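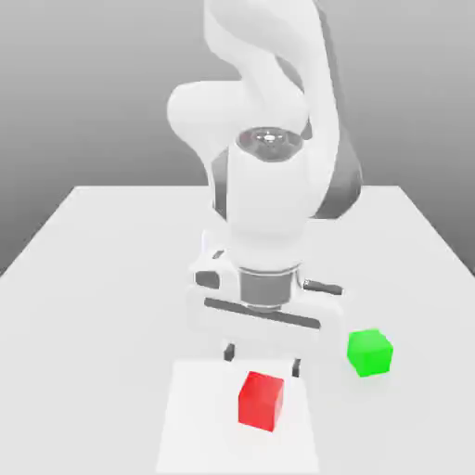
Welcome to Clondero Beads, and thanks so much for stopping by! We've been supplying stringing materials, ear wires, jump rings and all the other fiddly little bits to Australian jewellery makers for 32 years now, and we still get a thrill out of a freshly unpacked carton of seed beads (sorted by colour, naturally).

We began as a single stall at the Gander craft market, mostly selling glass beads and a bit of silver-plated chain. Makers kept asking us for earring hooks that didn't bother sensitive ears, so we went looking for them, and before long the findings had taken over the whole table. These days there are 8 of us, and the catalogue carries 155 styles of ear wire alone, from plain surgical steel hooks to our much-loved Minari range in sterling silver.

Our Rosales showroom is open Tuesday to Saturday, and you're very welcome to bring in a half-finished piece and try things against it. We'll happily pop the kettle on! If you're further afield, we post right across the country, and any order of 10 packs or more gets our trade price, whether you've got a registered business or you make earrings at the kitchen table after the kids are in bed.

We close for a breather in late December and reopen on 8th January.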